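A morning at the Canska food fair

The Canska food fair takes place every July in the old wool market, and this year I went for the full morning session. It is a regional fair with a strong interest in home cooking from elsewhere, and most of the stalls are run by families or small clubs. Entry was 4 pounds, which included a paper map and a tasting card with spaces for stamps.

The doors opened at nine. I began at the far end of the hall, where the South American stalls were grouped together, as I had been told the empanadas sell out before lunch. Nicanor Saavedra had been frying since seven. His filling is beef cut by hand with a knife, with onion cooked slowly in dripping, cumin, sweet paprika and chopped boiled egg. He lets the filling cool overnight so that the fat sets, and the pastry can then be folded without splitting. He had made 200 for the day and expected to need more.

At the next table Mirta Tapia was serving humitas, made from fresh maize grated and cooked with basil and a little milk, then tied up in the husks and steamed. She told me that maize grown here has more water in it than the kind she cooked with as a girl, so she adds a spoonful of semolina to each batch. I had one plain and one with a tomato and chilli sauce. The plain one was better.

The middle of the hall was given over to grains and pulses. Trudier, a dry goods shop with a branch near the station, had open sacks of beans, lentils and split peas with cooking times written on cards. I bought 900 grams of black beans and a smaller bag of red lentils. The woman at the till advised salting the soaking water for the beans. I have tried this at home since and the skins stayed whole.

There were two cooking demonstrations while I was there. The first, at half past ten, was on flatbreads. The cook made three kinds from one dough of flour, yoghurt, salt and oil: one cooked dry in a heavy pan, one brushed with garlic butter, and one stuffed with potato and green chilli. The dough rested for 50 minutes, so she had brought a batch ready made. The microphone was poor and those of us standing at the back missed most of the questions.

The second was on fish stew and was given by the kitchen from Maldonado, a restaurant on the harbour road. They used hake, mussels, peppers and coconut milk. The stock was made from the heads and bones and simmered for a short time only. Small cups were handed round at the end, and mine had a good amount of fish in it. The recipe sheet leaves out the lime juice that went in at the last minute, so add that if you picked one up.

Ululex, who make spice blends in small tins, had the busiest stall by late morning. I queued for a while and came away with a smoked chilli mix and one for pickling. Both have the ingredients printed in order of weight.

Seating was the weak point. There are benches along one wall and a few tables by the tea counter, and by eleven these were full. Most people ate standing up. The toilets are up a flight of stairs, but there is a lift by the side entrance which the map does not show.

I left shortly after noon with a full tasting card. The empanadas had gone by then.

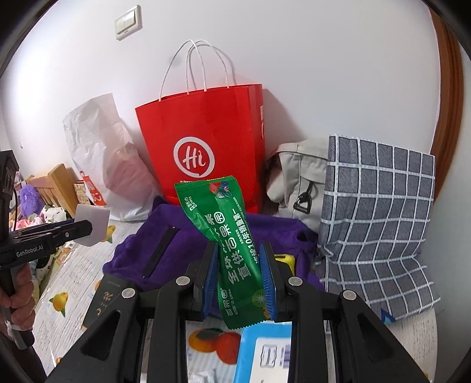
For anyone planning to go next year, the car park behind the market fills early and the bus from the station stops directly outside. Most stalls took cards, though the humitas and the tea counter were cash only. Bring a bag of your own and a box with a lid if you want to take anything hot home.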